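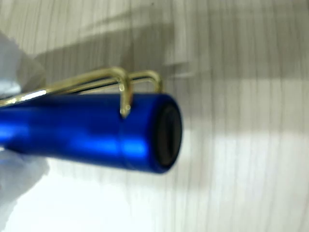
Photo: Malathi Marar

Print this page | E-mail this to a friend

The pen that was going to change my handwriting

April 13, 2021
by Santino Jara

I have been told, by people who ought to know better, that my handwriting is bad because I write with bad pens. My cousin believes it. The man in the stationery shop in Ludley certainly believes it, and he has a till to think of. There is a whole corner of the internet where grown adults swear that they scrawled like doctors until the day they spent proper money on a nib, and then out came copperplate.

I didn't believe a word of it, and then I bought one anyway. It cost more than I'd spend on shoes. I'm not going to say which make, as I don't want letters, and I doubt it matters.

What I wanted to find out was fairly narrow. Does a dear pen make your writing easier to read? Leave aside whether it's nicer to hold, or whether you feel like an ambassador signing a treaty. I mean whether another person can make out what you put on the shopping list.

So I kept a notebook from October onwards, left-hand pages with the usual ballpoint and right-hand pages with the new one. Same desk, same chair, same lamp. I copied out bits of whatever was lying about, mostly the parish newsletter from Stustness and a gardening book with too much to say on leeks. When I'd filled it I handed it to Malathi Marar, who taught juniors for years and has read worse hands than mine, and asked her which pages she could read without squinting.

She said the early ones were poor and the later ones were better, on both sides.

That's all I got, really, and I've been turning it over ever since. My ballpoint writing had improved by the same amount as my fancy writing. You could say the good pen had taught my hand something and the cheap one got the benefit. I've seen exactly that argument made, on a forum, by someone signing himself off with a Latin motto. It seems to me a good deal more likely that if you sit down and copy out a page most evenings for a whole winter, you slow down and your letters get rounder. You could do it with a pencil stub from the bookmaker's.

There's the other claim as well, the one about the hand not getting tired. You are supposed to let the weight of the pen do the work. Mine ached after 2 pages with the ballpoint and it ached after 2 pages with the other. What helped was a cushion on the chair — my elbow had been too low for the table, possibly for the whole of my adult life. The cushion was 9 pounds from the market at Plulcombe and has no forum devoted to it that I know of.

And the paper! I'd been warned that I must not judge the pen on ordinary paper, as ordinary paper lets it down. Then that the ink was wrong. Then that nibs need "breaking in", which took 6 weeks according to one chap and a year according to another. I notice that with this sort of thing the answer is always one more purchase away. My grandmother wrote every week to her sister in Navarrete on the thinnest blue airmail stuff, with whatever was in the drawer, and you could read her hand from across the room. She'd been made to practise, in a cold classroom, by a nun.

In fairness to the other side, I'll grant two things. One is that having bought the pen I felt obliged to use it, and without that bit of guilt I doubt I'd have filled the notebook at all. If you're the sort who needs to spend money before you'll take up a habit, then perhaps it works on you the way a gym membership is meant to. It didn't work on me with the gym, mind you. The second is that I do like the sound a nib makes. It's a small scratchy noise and it suits the evening.

But easier to read? I can't see it. I went back last night and looked at page 298, the last one I filled, and the word "leeks" still looks like "locks". It looks like "locks" on the ballpoint page opposite too. Malathi says it's my e's and always will be unless I open them up, and she has offered to set me lines.

I've lent the pen to my cousin for a month. He writes like a spider in a hurry and he's quite sure this will sort him out. I've asked him to send me a postcard at the start and another at the end, same words on both, and I'll report back if I can read either of them.

Contact: Santino Jara, by the form or by post | © Santino Jara 2021 | Back to top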